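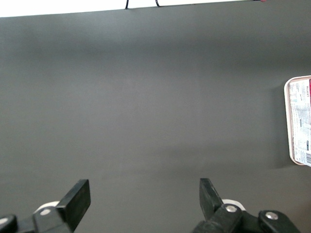
Choisir une pince, c'est d'abord choisir ce qu'on accepte de rater. Je commence toujours le TP 4 par cette phrase et chaque année on me regarde de travers, tant pis ! Prenez la vue du poignet : les deux doigts ouverts, les tampons noirs bien écartés, du gris entre les deux, et la barquette alimentaire tout à droite, dont on ne voit qu'une partie. Le programme, lui, n'a que ça pour décider. Il ne sait pas où finit la barquette, il lit un bord arrondi, un morceau d'étiquette et une ombre, et il faut qu'il s'en débrouille. Quand vous comparerez vos caméras, pensez à noter ce que chacune laisse dehors, c'est plus utile que la résolution (vous allez tous me mettre la résolution en première ligne du tableau, je vous connais).

Rappel pour ceux qui n'étaient pas là à la séance d'avant. On compare deux réglages de pince, A et B, avec deux points de vue, poignet et fixe. Le réglage A ferme vite et s'arrête au contact. Le B ferme lentement et continue à serrer jusqu'au seuil. Le seuil est à 65 dans le fichier de configuration, sur une échelle qui va jusqu'à 100. Ce ne sont pas des newtons ! Esko Valtonen a perdu une après-midi entière là-dessus en juin, alors je le remets en toutes lettres : c'est une échelle interne au contrôleur Flellora, sans unité.

Pour les objets, j'ai voulu des formes qui ne se ressemblent pas. Un cylindre, un petit ovale qui roule, une boîte longue et étroite, des tiroirs à poignée. Le citron est mon préféré - il a l'air facile et il ne l'est pas, les doigts plats le touchent sur très peu de surface et il tourne dès que l'approche est un peu décalée. Essayez de le prendre dans le sens de la longueur puis en travers, et écrivez lequel vous auriez parié avant de lancer.

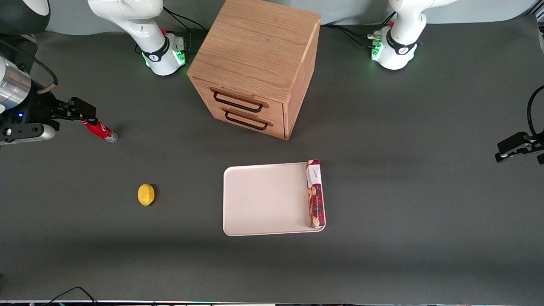
Fig. 2 - Vue fixe : canette dans la pince droite, citron posé seul, boîte de biscuits sur le bord du plateau.

Avec la vue fixe on récupère les deux bras et le meuble à tiroirs, mais on perd le détail du contact. Regardez la canette : je vois bien qu'elle est inclinée, je serais incapable de vous dire où exactement les doigts appuient. Hertta Tuominen m'a demandé si on ne pouvait pas simplement garder les deux flux tout le temps. Oui, on peut, et c'est ce que je fais chez moi, mais pour le compte rendu je veux les résultats séparés, sinon on ne sait plus qui a aidé qui.

Attention aussi à la convention droite/gauche. C'est celle du robot, pas la vôtre ! Sur la vue fixe le bras droit arrive par la gauche de l'image. Si votre tableau dit le contraire de celui du voisin, cherchez de ce côté avant de venir me voir.

À rendre : 26 essais par réglage, répartis comme vous voulez entre les objets, et une page de commentaires. Les échecs se notent avec une cause (glissement, approche, collision, pas vu). « Bizarre » n'est pas une cause. La grille vierge est dans le dossier Sandbridge, et les binômes qui veulent refaire un passage voient ça avec Impi Tikkanen.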